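4.3 Recording a two-hand segment at the desk station

Read this section together with 4.2 (head camera calibration). It covers segments in which both hands work on one small object in front of the operator's chest. Segments with tools, liquids or two operators are covered in section 6.

The method depends on one property of the recording: both hands must stay inside the camera's view from first contact with the object to release. In the Hirwood comparison, policies trained on segments that met this condition needed fewer corrections at the handover step than policies trained on the unfiltered set. The filter is applied at upload and cannot be switched off for individual segments.

Before you start

1. Confirm that Zestero is running on the capture computer and that the status line reads READY.
2. Load the task card. Two-hand marker tasks use card 44.
3. Sit so that your elbows are free of the chair arms. Adjust the chair, not the camera.
4. Look down at the middle of the desk and hold still until the horizon value in Zestero settles. The value must be within 15 degrees of the one saved in 4.2.
5. Leave normal office objects where they are. Background variety is part of the Predetstead protocol, and a cleared desk is treated as a different environment code.

CAUTION: Do not retighten the headband after step 4. Any change in camera pitch invalidates the calibration, and the segment will be rejected.

Recording

6. Say the segment number aloud, then press the foot switch once.
7. Bring both hands into view with nothing in them. Hold for one second.
8. Pick up the object with the hand named on the task card and raise it clear of the desk surface.
9. Bring the second hand to the object. Both hands must be in contact before any twisting, pulling or turning begins.
10. Carry out the action at a normal pace. Do not slow down for the camera. Moderate motion blur at the fingertips is accepted by the hand tracker.
11. Return the object to the desk, withdraw both hands, and press the foot switch again.

NOTE: If the object is dropped, finish the segment anyway and mark it D in the log. Dropped segments are kept for the recovery set.

NOTE: Segments shorter than 16 frames are discarded automatically and do not appear in the log.

Checking the hand track

12. Open the segment in the Asamoah viewer and step to the first frame with two-hand contact.
13. Check that the left and right labels are on the correct hands. Label swaps are most common when the forearms converge and the fingertips are close together.
14. Check the contact flag for each hand. A flag that toggles more than twice during one grip should be corrected by hand and the segment marked C.
15. Check the object orientation. For capped objects, the cap end is the reference end. Set it manually if the viewer shows it as undetermined.

In the July release, 413 segments passed all four steps. Roughly a third of the rejected segments failed at step 13. Gifty Odoi maintains the list of known label faults; send her the segment number and the frame, without a screen recording.

A grip suitable for step 14 has the left hand near the middle of the barrel and the right hand toward the end opposite the cap. 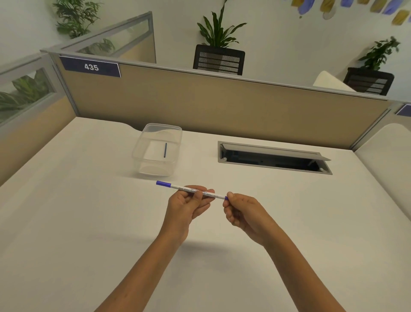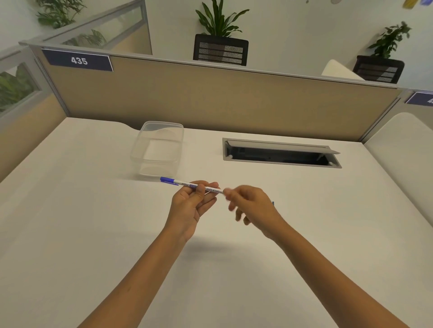 Figure 4-6. Two-hand contact on a whiteboard marker, head camera view. Reference end (blue cap) at left in both views.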